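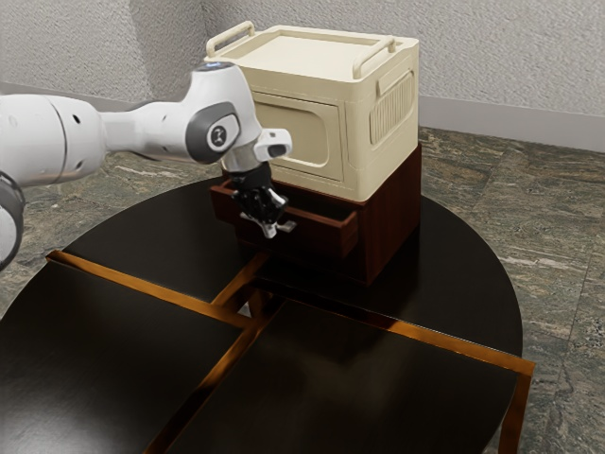
It's Saturday and I have a pot of coffee and no plans, so I'm going to tell you all what it's been like since the arms came to the returns floor at Penner. A few of you asked, and I've been giving everybody the two-sentence version, which isn't fair to anybody. Long thread, sorry in advance!

2/ For anyone new here: I work returns for a furniture and home goods warehouse. People send back nightstands, little cabinets, storage boxes, lamps, the works. Every piece with a drawer or a door has to be opened, looked into, and closed again before it can go back on a shelf for sale.

3/ You would not believe what people leave in drawers. Birthday cards, a retainer, one time a whole set of house keys with the address on the tag (we mailed those back the same afternoon, don't worry). So somebody has to look, every single time, and for nine years that somebody was me and the other folks on my line.

4/ On a busy day we'd get 446 pieces through. That's a lot of bending and a lot of pulling on little wooden drawers that stick. My right wrist has opinions about it, especially when it rains.

5/ The company brought in a system called Boltetar last July. Before any real arm touched a real drawer, they had us work with it in simulation for weeks — an arm on a screen, opening a cabinet drawer over and over, with all of us crowded around a monitor in the break room eating chips.

6/ I figured that part would be for the engineers. But they wanted us there, and I'm glad, because we had things to say. You don't yank a drawer from one corner or it racks. You don't let go of it halfway on an old runner. And if there's something standing on top of the cabinet, you go gently or it walks right off the back.

7/ One of my coworkers talked for forty minutes about the difference between a drawer that's stuck and a drawer that's locked. Forty minutes! The young woman from the software side wrote down every word of it. I think it was the first time anyone had asked him.

8/ They ran 3000 practice drawers before the first arm went live. Now we have four stations, and my job title is "cell lead," which my kids find very funny.

9/ So what changed. The arm opens the drawer, I look inside, I decide. If there's damage I write it up. If there's a retainer I put on gloves. It's a lot more looking and thinking and a lot less tugging, and I go home with enough left in me to cook a real supper.

10/ I don't want to make it all sunshine, though. The line used to be six of us elbow to elbow, talking all day long. Now we're spread out, one to a station, with a safety line on the floor between us, and it gets quiet. I miss the talking more than I thought I would. We've started taking lunch together on purpose so we don't lose the habit.

11/ And two people moved over to outbound who didn't really want to. They kept their pay, but they didn't get much of a say, and I told my manager so. If you're asking people for what they know, you ought to ask them where they'd like to end up, too.

12/ There's a raise in it for the rest of us, $200 a month once you finish the training. I finished mine in the winter. The classes were on the clock, and I'd fight anybody who tried to move them to evenings.

13/ The arms still call me over plenty. Swollen drawers, drawers somebody taped shut for shipping, anything with those push-to-open fronts with no handle. I walk over, give it a thump with the heel of my hand, and off we go again.

14/ Somebody in my replies last week wanted to know if I'm scared for my job. Some days, sure. I've got eleven years to go until I can retire, and I can do arithmetic. Most days I'm too busy to chew on it, and I like the new work better than the old.

15/ Okay, the coffee's gone and the dog is standing at the door. If you work somewhere that's putting in arms like these, my messages are open and I'm happy to talk about the training, or the pay part, or what to ask for before they start moving folks around. Back later tonight to answer replies.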